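4.2 What the underside of the board tells us

The claim we set out to test is an old one in bench manuals: that a person who looks closely at the solder side of a small board can judge whether its joints are good. We doubt it. Costache, in his notes for the Fondonach course, holds that a rounded, evenly gray joint is a sound one. Kao is more careful and treats looks as a first sort only. Neither of them gives a test result to back the rule up.

Our own figures do little to help it. Of 1,687 joints graded by eye, 63 were marked as suspect, and the two graders agreed on far fewer of those than we had hoped. The Curkum guide would have us blame poor training. We think the fault lies in the rule. Glare from a glossy blue coating can hide a thin ring gap as easily as it can invent one, and a joint that looks fine from one side may look dull from another.

Header rows make this plain. A row of eight pins invites the eye to compare each joint with the one next to it, so a whole row of equally weak joints would pass. Wires joined to a board through a ring terminal raise a further problem. The ring covers the very metal a grader needs to see, and a bright rim says nothing of how well the parts touch underneath. The Stesitz checklist skips this case. We would not accept a visual grade for such a joint without a meter reading beside it. Figure 8 shows the pin row from three viewpoints.

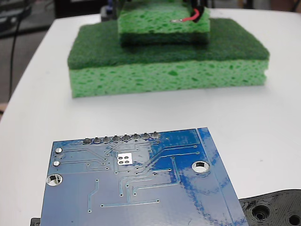
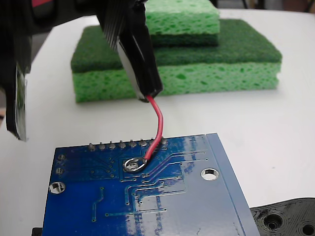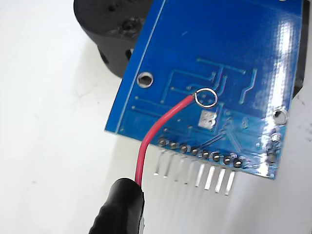

Figure 8. Solder side of a blue circuit board with a row of eight header pins.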